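Home Opinion Local Archive Contact

This site uses cookies. By continuing to read you agree to our cookie policy.

A broken washing machine is worth fixing

By Els Claeys
Aug 14, 2021

Our washing machine stopped filling in February. It was six years old, a Driltetti, bought new from a shop in Halldale that has since closed. The first technician I called looked at it for a few minutes and told me to buy another one. He was polite about it. He said the visit and the part would cost more than half the price of a new machine, and that most people in my position didn't bother.

I bothered. It took two more calls and a wait for the part, and the machine has run fine since. I don't think I did anything clever. I had time and could use my mother's washer in the meantime. A family with small children and one bathroom would have bought the new machine that same afternoon, and I would not blame them.

The trouble is that the whole business is set up for that second choice. Small parts are hard to get under their own number. They are sold inside larger assemblies, at the price of the assembly.
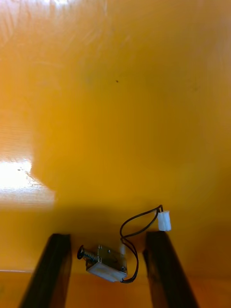

A small push-pull solenoid with an open metal bracket.

Mathis Collet ran the repair counter at Le Goff until it shut. He kept a ledger of what came in, and over his last two years he wrote down 2,584 jobs. By his account, most of them needed one part and less than an hour of work. The counter closed anyway when the rent went up. The space sells phone cases now.

People tell me repair is a hobby for those who can afford it. I think they have it backward. The people who brought their things to Le Goff were mostly people who could not replace them. When the counter closed, they started buying the cheapest new model, and then buying it again.
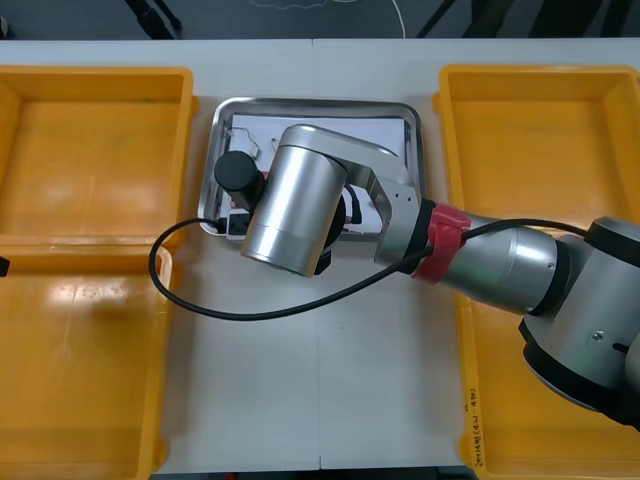 Should the town pay for a repair counter?
It should pay the rent on one and let the repair fees cover the wages.

I would go further and ask stores to take part. Floris, on the main road, already accepts old appliances when it delivers new ones. All of them go to scrap. Somebody could check them first and pull out whatever still works. A control board that costs a fortune from the manufacturer is often 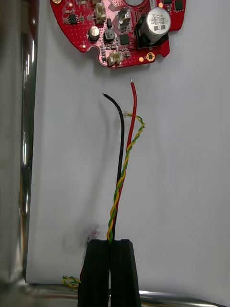
perfectly good in a machine thrown out for a cracked door. Collet used to keep a shelf of such boards, tested and labeled, and he sold them cheap. The shelf went to the dump with the rest of the shop.

The town spent 3,000 dollars last year on flyers telling us to waste less. I got two of them. I would have preferred a phone number for a person who fixes dryers.

Recent in Opinion
The bus shelter on Mill Road still has no roof
Let the library stay open later
What we lose when the hardware store goes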